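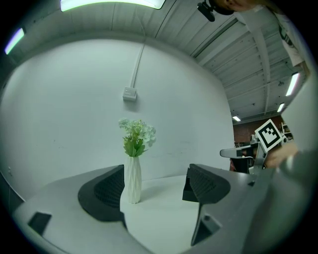 Wrist view, vase between the finger pads.

Skendix Tabletop is a growing set of two-handed demos recorded with hand-held grippers. Version 2 holds over 3000 episodes, and we're thrilled with how varied they are!
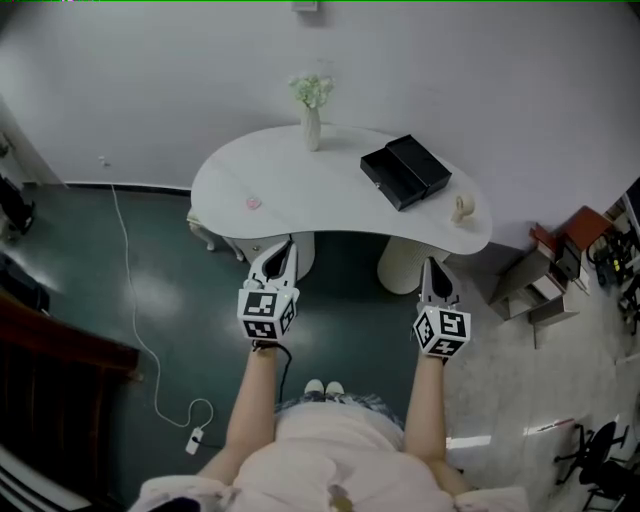 Each episode pairs a head view with both wrist views — start with the first 80 if you just want to test your loader.

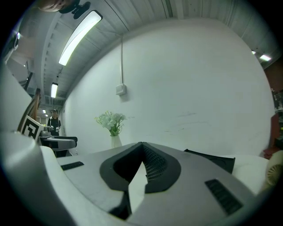
Wrist clips keep their full wide-angle view. We don't crop or straighten anything, so ceiling ridges bend across the top and the gripper body fills the lower half. Models we trained on 1000 raw episodes loved it — please try yours!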